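3. Setting up the sorting game

Now for the fun part – laying out your Gralura play set!

Step 1. Clear a dark, flat surface and put out the round grey bin.

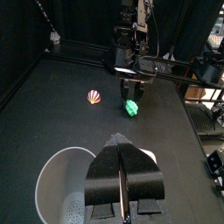

Give everyone plenty of elbow room, as the small pieces love to roll off.

Step 2. Lay the tray down flat near the bin, with its raised border facing up. Leave it empty until play starts.
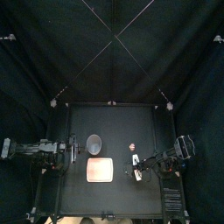
Step 3. Choose your first piece. The green grapes make a lovely starter – chunky, bright and easy to name.

Note: Wipe the pieces with a damp cloth and let them dry before packing away.

Caution: Keep the small pieces away from children under 5. 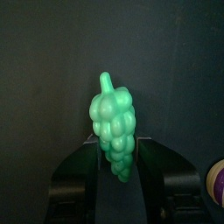
Sabine Stöcker: We always begin with the fruit too, then let the children pick whatever comes next.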